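Small clothes, sorted

The hand-me-down table at Karnside opens in October, and most of what comes through it is cotton knit for babies and toddlers. Lucero Cuervo has run it for two seasons. Seams get checked first, then cuffs, then necklines — prints come last, although they are what parents ask for. Fruit goes quickly: pears, mostly, in any colour.

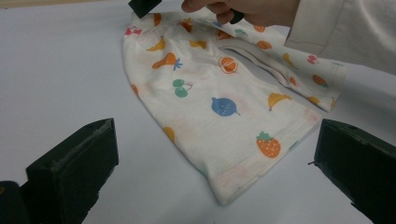
Soft knits are folded in half lengthwise, then in half again, and filed upright in bins by size. Anything with a stretched hem goes to Osamu Tanabe for mending.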